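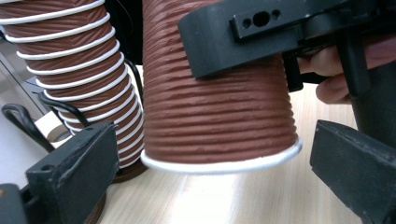
A ribbed brown piece with a white rim, just over the table, and the jaws not yet touching it.

The Vimstead Gripper Handbook, reviewed by Rawan Jaber

I've been living with this handbook since May, and I've grown very fond of it, dog-eared corners and all. It's 132 pages of good practice for anyone who works with hand-held grippers, and it boils down to 39 rules that you can pull out on a card at the back (mine is taped up by the door).

What I love most is how plain it is. Rule 4 says to look at where your cables run before you pick anything up. Rule 11 says fingers stay on the handle and away from the jaws, full stop. You may think you know all that already, and so did I, but Kwaku Agbeko and I read the card aloud one Friday and each of us owned up to skipping at least one!

The chapter on soft and ribbed surfaces is the best in the book. It asks you to grip low, from both sides, and to stop closing as soon as the pads have hold, then write down any creases you see in the surface. The older Brarlow guide gave this half a paragraph – I remember wishing for more.

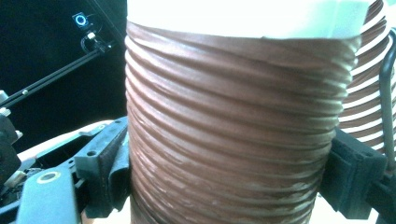
What I'd change

The inspection schedule could use some work. It wants the jaws checked every 1,000 grips, with a 40-line form to fill in each time, and for a small shop that's a lot of paper. Elikem Quansah made us a shorter version that fits on one sheet, and I do wish the publisher would offer the same. The index is thin, too, and "pads" isn't in it anywhere.

Still, I'd buy it again, and I've already ordered a second copy for Fiifi Abugri, who keeps walking off with mine.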